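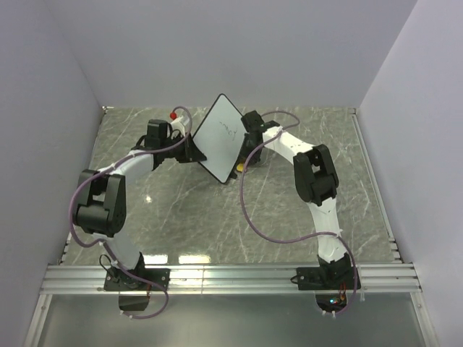
# Renting a Room at the Rerthorpe Study House: Questions We Get

Last updated in August. If your question isn't covered, write to the desk or stop in before 5 p.m.

## Booking

### Who can book a room?

Anyone over 16 with a Rerthorpe library card or a day pass. You don't have to live in town. Groups need one person to make the booking and sign for the key, and that person has to be there for the whole session.

### How far ahead can I book?

Up to six weeks. Regular groups can ask for a standing slot, which we renew twice a year. Standing slots are handled by Valquíria Figueiredo at the front desk, and she needs the request in writing.

### Which rooms are there?

Three on the ground floor and two upstairs.

- **Hovside Room:** seats 20 at tables, or a few more in rows. It has the best light in the afternoon.
- **Godoy Room:** seats eight. Used mostly for tutoring and language practice.
- **The Long Room:** seats 14 at one table.
- **Upstairs East and Upstairs West:** four seats each. There is no elevator, so please book downstairs if anyone in your group can't manage stairs.

### Can I book the same room every time?

You can ask. We try to keep groups where they are used to being, but the Hovside Room goes first to groups of ten or more.

### How do I cancel?

Use the link in your confirmation email or call the desk. Cancel by noon the day before and you pay nothing. After that the full fee is due. Two missed bookings in a row and your standing slot goes to the next group on the list.

## Fees and passes

### What does it cost?

Cardholders get two free hours a week in any of the small rooms. Past that, the rates are posted at the desk and on the booking page. Nonprofit groups pay half. Tutors who charge for their lessons pay the full rate, even when the student is a cardholder.

### Do you take cash?

Yes, at the desk only. Online bookings are card only.

### Is there a deposit?

Only for the Hovside Room when it is booked for an evening. You get it back within a week if the room is left the way you found it.

## In the rooms

### What comes with the room?

Tables, chairs, power outlets and Wi-Fi. The two larger rooms have a wall screen with an HDMI cable. Bring your own adapter if your laptop needs one. We have lent out a lot of adapters and got back very few.

### Can I borrow a whiteboard?

Yes. Small boards can be signed out at the desk for the length of your booking. Markers and a cloth come with them. Please use only the markers we hand out. Permanent ink has ruined several boards, and we do bill for replacements.

### How should I clean a board?

Wipe it with the dry cloth first. If there is still a shadow, use a little water and dry it right away. Don't use kitchen spray or scouring pads.

### May we eat and drink?

Drinks with lids are fine everywhere. Cold food is fine in the Long Room and the Hovside Room. Please take hot food to the kitchen at the end of the hall, where there is a microwave and a kettle.

### Can we move the furniture?

Yes, as long as the door stays clear. Put it back before you leave. A floor plan for each room is taped inside the door.

### How much noise is too much?

Normal talking is fine. The upstairs walls are thin, so music practice and recorded audio without headphones are limited to the ground floor. If another group is bothering you, tell the desk and we'll speak to them.

## Online account

### What is Tilletik?

It's the booking system we use. Your login is your card number plus the PIN you chose when you signed up. Day pass holders get a temporary login printed on the pass.

### I never got my confirmation.

Check your spam folder. If it isn't there, log in and look under "My bookings." A booking listed there is good even without the email.

### Can two people manage one group account?

Yes. Ask Dirceu Xavier to add the second name. Both people need their own card.

## Other things people ask

### Is there parking?

There are a few spaces behind the building, free after 6 p.m. During the day, use the public lot across the street. Bikes go in the rack by the side door.

### I left something behind.

We keep lost items at the desk for 30 days. Chargers and water bottles go to the charity shop after that. Wallets and phones go to the police the next morning.

### Can I put up a poster for my group?

Bring one copy, letter size or smaller, to the desk. Anselmo Frota changes the board at the start of each month and takes down anything out of date.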